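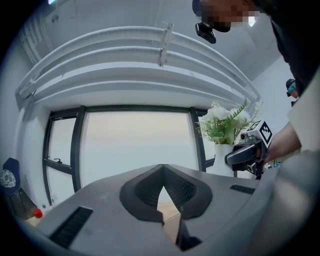 What should a group budget for first when it plans a hand-held gripper setup?

Spare parts and operator hours come first, and the grippers themselves come after that. In the plan we have put forward for next year, the devices make up less than half of the total. Most of the remainder goes to items that wear out, get lost or need a person present.

The equipment request for the Saddale room closes in October, and several members have asked how the draft was put together. The main lines are set out in this item. Prices are per unit, in dollars, before tax and shipping.

Grippers. The draft lists two quotes. Jurard quoted 648 for a hand-held unit with finger pads fitted and one spare set in the box. Çetinkaya quoted 505 for a unit of similar size, with pads and cable sold separately. Once the pads and cable are added, the gap between them is small. The draft uses the Jurard figure because delivery is included in the service terms and the second quote leaves it open. Either unit would do the tabletop work we have scheduled. Anyone with a strong preference should send it in before the request closes.

Quantity. Work that uses both hands needs a pair of grippers per operator. A single unit on the shelf is of little use when one of a pair goes out for repair, so spares should be bought in twos where the budget allows. The draft asks for one working pair and one spare pair. If the request is cut, the spare pair goes first and the repair line has to go up to match.

Markers. Printed square markers are cheap, and they are often left out of requests for that reason. The cost is in the mounts. A mount that shifts has to be set again and checked, and that check takes an operator away from recording. The draft has a separate line for mounts, with enough stock to replace every one in use once during the year.
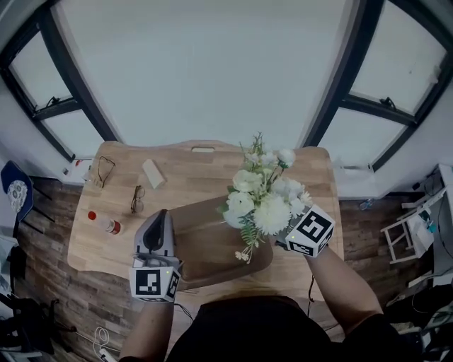 Cables and power are the next line. Last year they were charged to general supplies, which made it hard to see how much was being spent. They now have their own code. Members should order cable lengths from the actual distance between the operator's position and the recording equipment, plus slack for reaching across the table. Cables that are too short put a load on the connector, and connectors are the most frequent repair on our list.

Objects. The task list for the coming year covers flower arranging, desk items and small bottles. Flower tasks should be budgeted with artificial stems. They cost more at the start than fresh ones but can be used again for the whole series, and the shape of the bouquet stays close to the same between sessions. Trays and containers can be bought locally. Please keep the receipts for small items together and file them under the task name - the accounts office at Ziltcombe will return a claim that lists only "props".

Operator time. This is the largest single line. Each session is planned with one person working and a second person present. The second person's hours have to be included in full, along with time to set up, clear the table and check the files. Earlier requests counted recording time only and ran short well before the end of the year. Training for new operators is listed as its own line and should not be taken out of session hours.

Storage and repair. The draft sets aside 700 for repair and replacement pads. Any part of this left at year end can be carried into the following year, but it can't be moved to new equipment. Data storage is covered by the existing contract and does not appear in the request. Members who expect to add a camera to their setup should say so now, as the contract is priced by volume.

Furniture. There is no line for tables or chairs. The current tables are the right height for standing work and will be kept. Requests for shelving can go through the building budget, which has a later closing date.

Comments on the draft should quote the line number and give a replacement figure where one is proposed. A revised version will be sent out with the next newsletter, together with the final quotes from both suppliers.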